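Studio notebook, Wednesday, March 17, 2021

Back on the Delville arcade model this morning. I recut the north end at the new scale and it still doesn't sit right against the square. The columns look fine one at a time, but put them in a row and the whole thing reads like a parking garage. Macario Arellano came by, squinted at it for a while and said the bays are too wide for the height, and I think he's right (annoying, I'd just glued them).

So, plan for the afternoon: drop the bay width, keep five bays on the short side, and let the corner be a little fat. The old market at Olvera does that and you'd never notice unless you went looking with a tape.

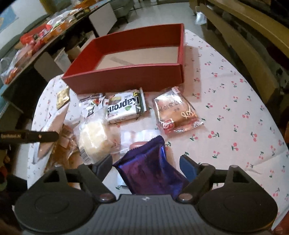 The shade study went better! I ran the sun positions for August at 4 in the afternoon, when the paving gets the worst of it, and the deeper arcade covers most of the walking strip. The benches are still out in full sun, though. I want to try pulling them in against the back wall, but then they fight with the shop doors, and the shopkeepers were very clear at the last meeting that they don't want people sitting in front of their windows. Maybe benches between the columns? Macario hates that idea. I'm going to mock it up anyway.

Note on sheets: the Bradance survey has the square sloping 29 cm from the fountain down to the street, and my base model is dead flat. I need to shim it before anyone takes measurements off it. Don't use the gray base for anything until I've put a pencil mark on the corner.

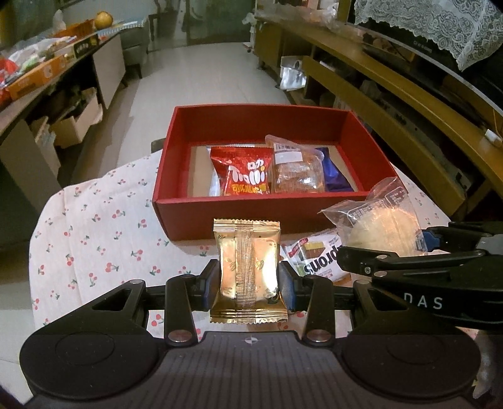
Glue: the new stuff grabs too fast on thin card and leaves a shiny line. Old bottle for the facades, new one for the base only.

Still waiting on Joltora for the lighting layout. They want to hang fixtures from the crown of every vault and I'd much prefer them low on the columns, so people's faces are lit when they walk through at night. I'll sketch both and send them over tomorrow.

To do: recut bays, shim base, bench mock-up, order more 2 mm card.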